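4.2 Second-screen posting during the reunion episodes

Coding of the live threads was done in two passes. First pass by show segment, second by target of the comment (couple, single cast member, producers, other viewers). In total 3367 posts from 282 accounts, all collected off the Mestico board while the dating show Nuvholm was on air. Reposts dropped. Posts with only an emoji kept, see 3.3.

Most of the traffic clusters on the ad breaks. Not suprising, earlier work on talent shows reports the same. What is different for Nuvholm is how much of the break-time talk is about cast members' own social accounts and how little is about the episode. Viewers go off, check who unfollowed who, come back and report. We call this fetching. Fetching posts drew more replies than plot posts in every one of the 13 episodes, though the gap is small in the first two.

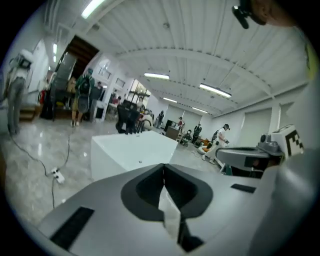

Figure 3. Indoor hall, marble-patterned floor.

Replies to fetching posts fall in two rough groups. Group one asks for proof (a screenshot, a link, a time). Group two goes straight to taking sides. The second group is larger after the dinner party episodes, and stays larger until the next weekend trip. We read this as the audience settling on a villain early and then looking for evidence that fits. Other readings possible. The edit itself pushes that way, and we have no acces to the uncut footage.

The comparison show, Leclerc, behaves differently. Same night of the week (Friday), similiar format, but the couples are already married and older. Fetching is rare there. Nearly 1000 posts in the Leclerc sample and the bulk are about the host or the challenges. Possible that the Leclerc cast simply post less. Not tested here.

One caution. Raseneo, the fan app, started sending push alerts about cast profile changes partway through the season, in January. Some fetching after that point may be prompted by the app and not by the show. We reran the reply counts on the episodes before the alerts began and the direction holds. Size of effect smaller. Full table in the appendix.

Accounts run by fan pages were coded the same as personal ones. Section 4.3 splits them out.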